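Call for participants: help us write house rules for robots that work in people's homes

Hello! I'm Bronwyn Bolger and I look after the good practice side of things at Grivora. We're putting together a set of plain rules for two-armed household robots (how they carry things, how close they come to the furniture, when they have to stop and ask) and I'm looking for 44 people to come and pick holes in our draft.

You don't need to know anything about robots. I'd quite like it if most of you didn't! What I need is people who have opinions about how a guest should behave in their living room, and who'll say so out loud.

All the work is done in simulation, so you'll be sitting at a desk with a cup of tea and a big screen. You'll watch short runs, stop them whenever something bothers you, and tell me which rule was broken or which one we forgot to write. A lot of our arguments so far have been over Rule 6, which covers carrying a tool near a table where crockery has been left out. Jagadeesh Pai wants the tip kept down at all times and I think that's asking for scratched tabletops.
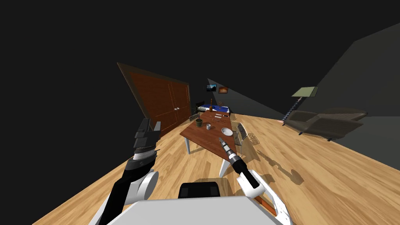 What you'd be doing

There are two sessions, both at our Clonance office. In the first you go through the draft with Tegan Pirihi and mark anything you find unclear, bossy or daft. In the second you get the screen and the stop button. Some runs are shown from the room and some from right down at the gripper, and I'd like your view on both, as people tend to be far more relaxed about one than the other.

The gripper views are mostly for Rule 9, the approach rule. It says an empty gripper must be open before it comes near any piece of furniture, and must slow down well before contact. 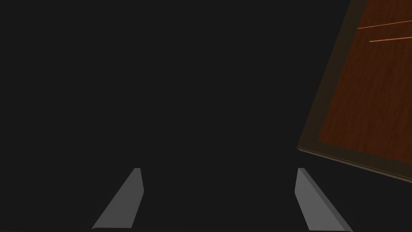
How well before is the bit we can't agree on. I've had one tester who wanted a full stop and a pause every single time, and another who got so bored with the pausing that she asked if she could go home. So there's room for your opinion, believe me.

You also get to rate each run on a simple sheet: fine, not fine, or "I'd have told it off". Please use the comments box. The draft has 21 rules at the moment and I'd be delighted to lose a few.
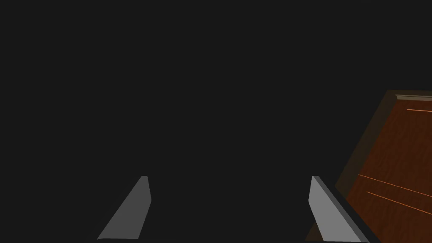
Gripper view: both fingers empty, with the wooden surface off to the right.

Who can take part

Anyone over 18 who's comfortable reading everyday English on a screen. Renters, owners, people in shared houses, all welcome. If you've worked in care, cleaning or removals I'd especially love to hear from you, because you already know how to move about in somebody else's home. Sorry, but we can't take anyone who works for Grivora or lives with someone who does.

You'll get a £44 voucher once you've done both sessions, plus your bus fare. Lunch is provided on the second one.

How to sign up

Send a few lines to Brodie Tipoki at the front desk, or ring extension 211, and tell us what you'd never let a visitor do in your house. Please get in touch by 20th October. If we're full by then we'll keep your name for the next round in April, unless you'd rather we didn't.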